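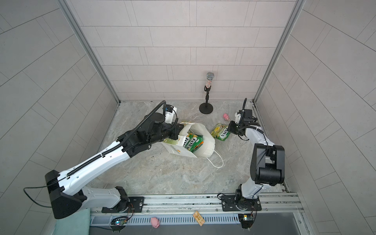

How to get through the Stostham sewers in Disport without losing your gear

Posted by Ekkachai Khamphan, 08/03/2022

Stostham is the second area in Disport and the first one that punishes you for carrying too much. I've finished it on normal and on hard, and the route below works on both. It assumes you have the January patch installed, which moved two of the ladders.

Before you go in

Sell anything you don't need to the trader at Bato. You want 660 coins in hand, as that is the price of the rope hook and you can't buy it once the gate shuts behind you. Keep your weight under 40. Above that your character stops sprinting in water, and most of the first half is water.

Step 1: Reach the pump room

Drop down the left shaft and follow the lower tunnel until it forks. Go right. The left fork has a chest, but it only holds arrows and the rats there respawn every time you come back. When you reach the grate, crouch and wait for the guard to turn round before you climb through.
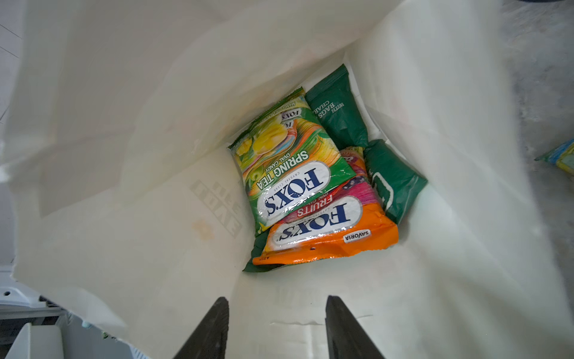
If he spots you, run back to the fork and give him time to lose interest. He doesn't follow past the grate. You can kill him, but he hits hard at this level and drops nothing you'll want.

Step 2: Drain the lower level

There are three valves in the pump room. Turn the one by the window first, then the one behind the boiler, and leave the red one alone. The red valve floods the room again and you'll have to start over. Once the water is down, save at the lamp.

Step 3: Fight Boonchu

Boonchu is slow and has two attacks, a sweep and a jump. Roll towards him on the sweep and away on the jump. Stay off the metal walkway – he can break it, and the fall puts you back in the tunnel with half your health.

At half health he starts throwing barrels. Stand behind the pillar nearest the door and let him run out.

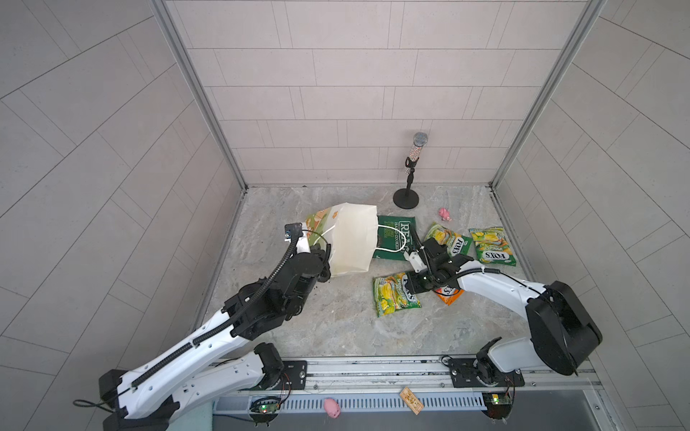

After the last barrel he rests for a few seconds, and that's when to use your heavy attack. Two full hits per rest is safe. A third usually gets you caught by the sweep.

Step 4: Leave by the roof

Use the rope hook on the beam above the arena, not on the ladder side. You come out next to the chapel with a save lamp on your right. Anything you dropped in the water before draining it will now be lying on the floor of the lower level, so go back for it before you speak to the priest. Once you've spoken to him the sewers are locked until chapter four.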